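Stella Nyaga Would Like Her Casserole Dish Back 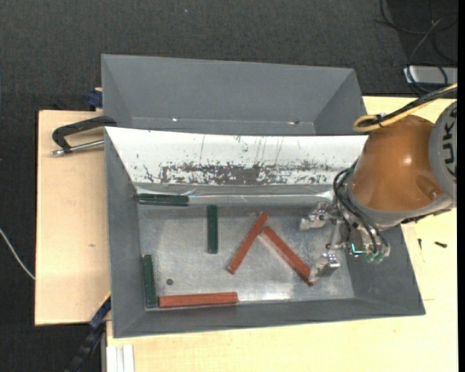
Stella Nyaga has run the Skirkow lending shelf for three years, and in that time she has learned who in town owns a ladder and who merely says so.

"People will lend you a drill before they'll lend you a good pan," she says over tea in her kitchen. "A drill comes back. A pan goes to live with somebody's sister."

The shelf began one December, when her oven quit and six neighbors offered theirs. She borrowed all six, one after another, and baked the same cake in each. Annag Purves had the best oven and, in Nyaga's opinion, the worst knives.

"I sharpened them as a thank-you," she says. "Annag cut herself twice that week and still brings it up."

There are now 500 items on the list, which Nyaga keeps in a school notebook. Late fees were tried for a month. They raised two dollars, both of them hers.

Asked what people borrow most, she doesn't have to think. "Folding chairs. Then they ask if I have a table, like the chairs were my mistake."

The casserole dish, blue with a chipped handle, went out before Easter. She knows exactly where it is. She has eaten from it there.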